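Housekeeping Skills, session 4 - bins, liners and waste rounds
Handout to go with the talk. Notes only, fill in your own as we go.
Sekar Wijaya, Rerkdale site

Left over from last time: people still mixing up the cloths. Red for toilets, blue for desks and sills, no swapping. Will be checked in the practical.

Today is bins. Sounds dull, but most complaints at Rerkdale in August were about bins - smell, liners falling in, bins not put back where the person had them. Not floors, not windows.

1. Before you start the round

Gloves on. Trolley stocked: small liners, large liners, spray, two cloths, spare sacks for the big collection. Check the trolley sack isn't already half full from the shift before. Start at the far end of the corridor and work back towards the lift so that the trolley gets heavier as you get nearer to where it's going.

Knock, wait, say who you are. Ask before touching anything by the bin that isn't in the bin. Paper on the floor next to a bin is NOT rubbish unless it says so or the person says so. Faizal Tarigan once spent a whole lunch break going through sacks for somebody's rent book. Leave it, or put it on the desk.

2. Taking the old liner out

Look first. Never push down with your hand to make room, not even with gloves on. Glass, blades, needles - if you see any, stop and use the tongs and the hard box (covered in session 2, see that sheet).

Loosen the liner all the way round the rim before lifting. Gather the top, let the air out slowly facing away from you, twist, knot. Lift straight up. If it sticks, tip the bin a little and ease it, don't yank. Carry the bag away from your leg.

Heavy or dripping: put a second liner over it before it leaves the room. Costs pennies, saves mopping a corridor.

Half empty liners. The question we always get. Bedrooms and kitchens, change it every time. Offices with dry paper only, tip it into the trolley sack and leave the liner in if it's clean. Any food, any tissue, any tea bag - change it.

3. Wiping the bin

Spray on the cloth, not into the bin. Inside wall, base, then rim, then outside. Dry it as well, a wet bin makes the liner cling and then it wont drop to the bottom. Once a week each bin goes to the sluice for a proper wash, tick it on the sheet inside the cupboard door.

4. Putting the new liner in

Shake it open first. Sides rub together if it won't part - damp the fingertips with a bit of water on the cloth (no licking gloves, yes it's been seen).

Drop it in, push the base down with the back of your hand, smooth it against the wall, fold the spare over the rim.

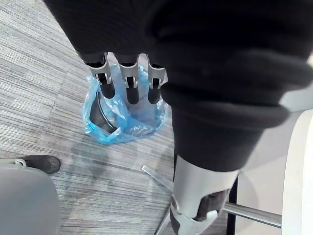 Air gets trapped between the liner and the bin and the whole thing balloons up. Slide two fingers down the outside of the liner and let the air out. With a small round bin there's usually far too much bag for the rim, so gather the extra, make a loose knot at the back and tuck it under. Knot goes towards the wall. Looks neater and it stops the liner slipping in the first time someone drops a banana skin.

Leave the fold over even all round. Not too deep, a deep fold takes up half the bin.

Spare liners in the base of the bin: allowed in offices, not in bedrooms or kitchens. They get damp and go mouldy.

5. Sizes

The Pello small liners are for desk and bedroom bins. The Ollus ones are the 90 litre, kitchens and landing bins only. Don't cut a big one down. If the small ones run out, ring the store, don't borrow from the next floor becuase then they run out too and we get the phone call.

Boxes hold 700 small liners. When you open the last box on the shelf write it on the order sheet the same day.

6. Putting it back

Same place you found it. Lid on if it had one. For anyone with poor sight this matters more than the cleaning does, they know the bin by where it is. Turn the knot to the wall, quick look at the floor round it, wipe any drips. Gloves off and hands washed before you touch linen or cups.

Practical

18 bins in the training flat, in pairs, swap halfway. One does, one watches with the tick sheet. We're looking at order of work and the finish, speed comes later. Olatunji room is booked for the write up after, bring this sheet.

For next time: read the pages on sacks and outside stores, and bring one question about recycling on your own site. Cardboard especially.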